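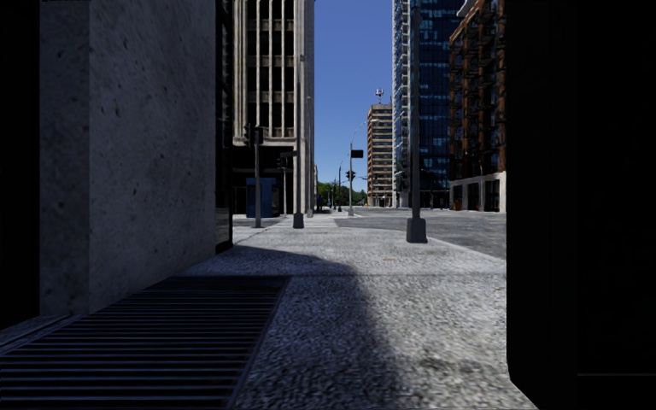

Rendered pavement in the Bustach street model, with a ventilation grate lying in the shade of the buildings

Prisero moves first checks on pavement routes indoors, and gives its route staff steadier hours

Apr 28, 2018 -- Prisero, the parcel and small goods carrier, is very pleased to announce that its route checking team has finished moving the early part of its work into Datberg, the company's own simulated city, after a long spell of running the old way and the new way side by side. From now on, every new pavement route planned for the Ramalho delivery robot will be driven in a rendered street first, and looked over by a member of the team at a desk, before anybody puts on a high-visibility jacket and walks it with the real machine.

For readers who have not met Ramalho before, it is a small wheeled robot that carries parcels along the pavement from one of our vans to the customer's door, crossing side streets as it goes. It does the last stretch of the journey. It doesn't do the whole of it, and the people who load it, send it off, answer for it and fetch it when it gets into a muddle are as much a part of the service as they were when we began.

What has changed is how those people spend the day. A route checker's shift used to begin before it was properly light, so that the awkward corners could be tried while the streets were quiet. Two colleagues would walk behind the robot with a tablet and a flask, stop it whenever it hesitated, write down what had puzzled it, and then do the same stretch again (and again, if it had been a bad morning). It was good work and many of our team were fond of it, but it was hard on the knees, it was miserable in a wet winter, and it shut out a number of very able people who could not manage miles of walking or a start at that hour.

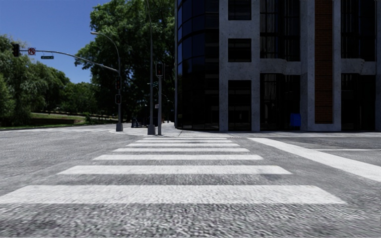

Road crossings took up the largest share of those mornings, as anyone who did the job will tell you. The robot has to work out where the kerb drops, where the painted bars begin and end, which signal is meant for it and which is meant for the traffic, and whether a patch of worn paint still counts as paint. On the street you get one go at that for each change of the lights. In Datberg a checker can bring Ramalho up to the same crossing as many times as she likes, turn the sun to a different part of the sky, put it back again, and have her notes written up before the morning tea break.

The team tested the new way of working on Bustach, a modelled city district with wide pavements, tall buildings and a good many poles, signals and street lamps to steer round. Over the trial they completed 1,737 simulated runs there. Each was watched by a person, either live or afterwards, and each was marked as passed, to be repeated, or to be sent back to the planners with a comment. The comments turned out to be the most useful part of the whole exercise, and we have kept the box for them as large as the screen will allow.

Shadows had the longest comments. A hard-edged shadow lying over pale concrete can look, to a robot, remarkably like a step or a hole, and our experienced checkers knew very well which sorts of corner would cause the trouble. Some of what they knew had never been written down anywhere. Sitting together in front of the same view, with the run paused, they were able to point to the place and explain it to the engineers, and a fair amount of that knowledge has now found its way into the robot's training.
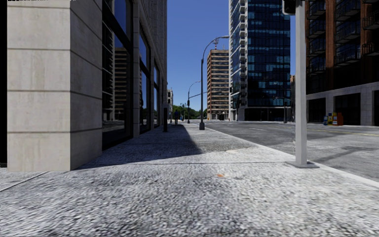
What it means for the team

No jobs have been lost through the change, and we would like to say so plainly. The route desk has 30 people on it, the same number as before the trial, and all of them were offered five days of paid training in using Datberg. The course was put together with the checkers themselves, who asked for less time on the menus and more on reading the robot's decisions, and that is how it is now taught.

Shifts at the desk start at a civilised hour and can be swapped more easily than the old walking pairs ever could. Outdoor work goes on, because a rendered street will only ever tell you so much, and every route still has three accompanied walks before it opens to customers. Those walks are shared out by rota, with people able to ask for more of them or fewer. Several of our longest-serving checkers asked for more!

"I was worried I'd be sat watching a screen do my job," one member of the team told us. "It's more like having the robot on a lead and being able to stop the whole street while I think. I do miss the bakery on my old route, mind."

There have been grumbles too, and we have tried to listen to them. Eyes get tired in a way that feet used to, so desk sessions are now broken up with other duties. Some surfaces in the model were also thought to be poor likenesses of the real thing, paved squares above all, where the stones can look smeared towards the sides of the view.
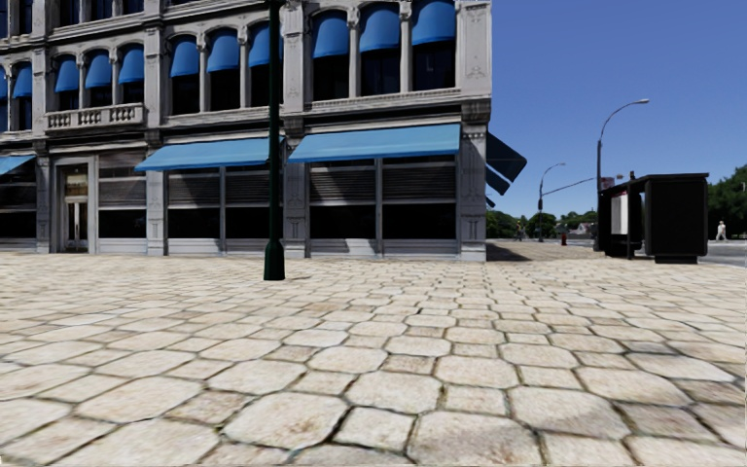

Checkers have been asked to flag anything of that kind as they come across it, and a flagged stretch can't be passed on the strength of the simulation alone. It goes on the list for an outdoor walk with the matter noted, and the modelling team has set aside time each week to work through the reports. Better paving textures are the first job on their list for May, followed by more people on foot, as the streets in the model are still a good deal quieter than the ones our robots will meet.

Prisero would like to thank everyone on the route desk for their patience over the months of doing things twice, and the van crews, who put up with a great many changes to the timetable while it was going on -- and who brought cake at the end of it.

About Prisero
Prisero delivers parcels and small goods by van and on foot, and with the Ramalho pavement robot. Its simulation software, Datberg, is developed in-house and is used for route planning, staff training and robot testing.

Press enquiries
Further details of the Bustach trial, and visits to the route desk, can be arranged through the Prisero press office.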